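Flistley Home & Garden Forums > Decorating > Flowers, Real and Otherwise

Thread: Artificial tulips - how do you get them to look relaxed?

marigold_lane
Hello everyone, I have been reading this board for ages and finally have a question of my own. I bought a bunch of red fake tulips in November to get me through the gray months (we don't see much color out of our windows until spring) and I love them, but they stand in the vase like soldiers. All the same height, all facing front. Real tulips flop and wander, and that's the part I like best about them! I have tried a clear glass vase and an old milk pitcher. Do I cut the stems? Bend them? Put something in the bottom? My sister says to give up and buy real ones every week, but I have a cat who eats anything green, so that's not going to happen in this house.

PorchSwingDeb
Oh, you are among friends. Bend them! Most of them have a wire up the middle and you can be much bolder than you think. I hold each stem near the bottom and run my thumb up it so it makes a long lazy curve, and then I tip the head a little at the very end. Do every stem differently. My first bunch took me 30 minutes and a whole pot of coffee, and I enjoyed it so much I did the ones in the hallway too.

Also get them out of the clear glass. You see all those plastic ends sitting there and it spoils everything.

kettle_and_twine
I'll disagree with Deb a little bit, with love. Bending is fine, but if the stems are all the same length they still come out looking like a fan. I cut mine. Wire cutters, not your good scissors (ask me about my good scissors). Leave two or three long, take a couple of inches off most of the others, and make one really short so it hangs over the lip. The short one does all the work.

HarkeoFan
Please don't cut them right away, marigold! Once they're short they're short. I cut a bunch down for a little Kinnunen pitcher my aunt gave me, and then the pitcher got broken and those tulips have never fit anything since. Fold the extra length up inside the vase. If it isn't see-through you'll never know.

kettle_and_twine
Fair, but folded stems push the whole bunch up and out of my narrow vases. I guess it depends on what you've got.

marigold_lane
This is so helpful already, thank you. Deb, I did some bending tonight and three of them look wonderful and one looks like it has a broken neck. HarkeoFan, I'm sorry about your pitcher. So a vase you can't see through, then? I was leaning toward white, but I have a white kitchen and a white table and I worry the whole thing will look like a dentist's office.

Chinyere Omoregie
Go dark, marigold. I was in the white camp for years and had a tall white vase from Verus that I thought went with everything, and red flowers in it always looked a bit like a Valentine's display at the drugstore. Charcoal or dark gray calms the red down, and the green leaves show up so nicely against it. Look for one with some texture, too, like a knit or a rib. A shiny vase next to a fabric petal makes the petal look cheaper, at least to my eye. Then let one or two of the flowers lean right out of the bunch over whatever is beside it, a basket or a stack of books, so that the arrangement belongs to the table and isn't just parked on it. Ten stems is a nice number for a vase that size. I keep the leaves on and pull them outward by hand.

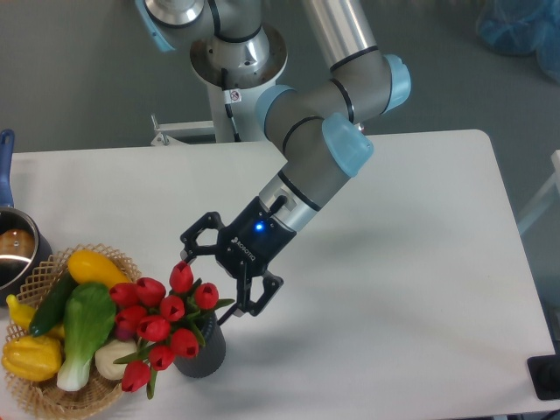 PorchSwingDeb
Re: the vase
Chinyere, sold. The one drooping over the edge of the basket is my favorite, and the dark knit look is so cozy. I take back nothing about bending, though.

HarkeoFan
Re: the vase
I like the gray but I'd still want the blooms spread out a bit more, they're bunched up pretty thick in the middle for my taste. Maybe seven in the vase and a few saved for the bathroom? The wicker is lovely with it.

kettle_and_twine
Re: the vase
No no, leave them thick! Tulips from the market come in a tight bunch anyway. Marigold, if your new vase is light, put some dry rice or pebbles in the bottom before you load it up, especially with that cat.

marigold_lane
Re: the vase
Pebbles it is, he would absolutely eat the rice. I'm going to the home store Tuesday to hunt for something dark and knitted-looking, and I already have a round basket that holds the mail. I'll fix the one with the broken neck first.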